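Rotlow Makers Forum > Student Projects > Egg transfer, round two

trullberg_kid
Posted 4:10 pm

Hi all! Quick update on the egg project for the fall class (the one Ms. Turcotte signed us up for, carton to bowl, no cracks). We've got Alix, that's our arm, working off 20 demos now and I'm way happier with it than I was in October. The bowl is the hard part for us. Going into an open cup in a carton is easy, but a bowl that already has eggs in it is a whole different thing, and the fingers end up super close to the ones next door.
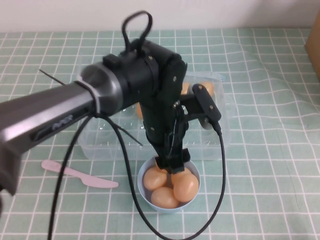
Re: Egg transfer, round two
tessier_fan

Nice! I'd lose the clear carton though. We had one last year and our depth readings were junk the whole time. Paper pulp cartons cost nothing and you can see the edges.

Re: Egg transfer, round two
trullberg_kid

The rules sheet says any store carton, and I kind of like that ours is the annoying kind. Also look at the tablecloth from the wrist cam, all those wavy lines. I'm more worried about that than the plastic. Isabelle Turcotte wants us to iron it and I say leave it, the judges won't iron theirs!

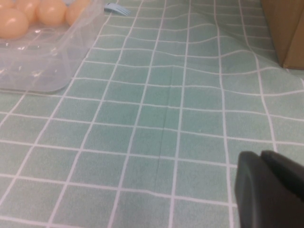

Re: Egg transfer, round two
apolline_d

Apolline Delorme here from the Tessier team. I'm with your teacher, sorry. Iron it, get a clean baseline, then mess it up on purpose. If you start with wrinkles you can't tell what's failing. We went from 10 demos to 200 before we figured out our problem was the cloth and I want those weekends back.

Re: Egg transfer, round two
tessier_fan

Disagree with my own teammate lol. Wrinkles are fine. It's the see-through plastic. Post your depth maps and I'll show you.

Re: Egg transfer, round two
trullberg_kid

OK, will post them after class. Does anybody have a grip force number that works for large eggs? We're at 2375 on the slider, whatever units that is, and I keep nudging it down and chickening out.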